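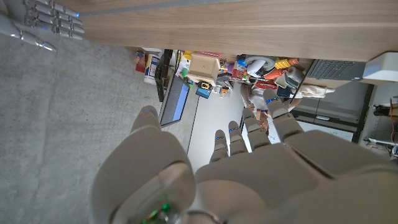

Sorting Out a Shared Worktable

19 shares
2 comments

Our project for the Driston course was to look at how one long wooden table gets used over a term, and to suggest a layout that people would keep to. We worked in the shared room at Tilbridge. In August the tabletop was where everything landed, and the shelf behind it was no better. A monitor, a cardboard box and a lot of small items had ended up back there with no fixed place.

We started with the table. We marked a rectangle on the wood with tape and agreed that whatever was in use would stay inside it. Parts waiting for later would go to the shelf.
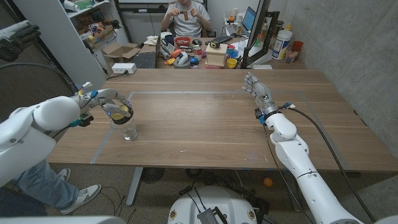

The tape was the cheapest part of the project and got the most use. We had planned to paint the lines, but Lozano's design notes from our first meeting said to keep every mark removable, and we moved the left line twice before settling on it. Scuffs on the wood were left alone.

The floor took longer. Things set down under a table tend to stay there — the fan was one, small loose objects were another. We wanted a clear strip 7 inches deep along the front edge. 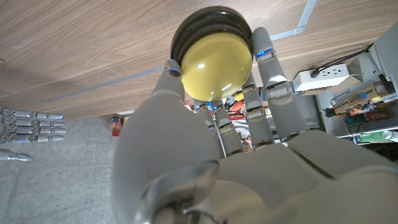 Saturnino Palacios
Student, Stuvurside group

Small round pieces were the hardest to assign. They roll off a flat shelf, and a bin deep enough to hold them hides them. For now our plan gives them a shallow tray at the near end. The shelf still needs labels, and the box has not been sorted.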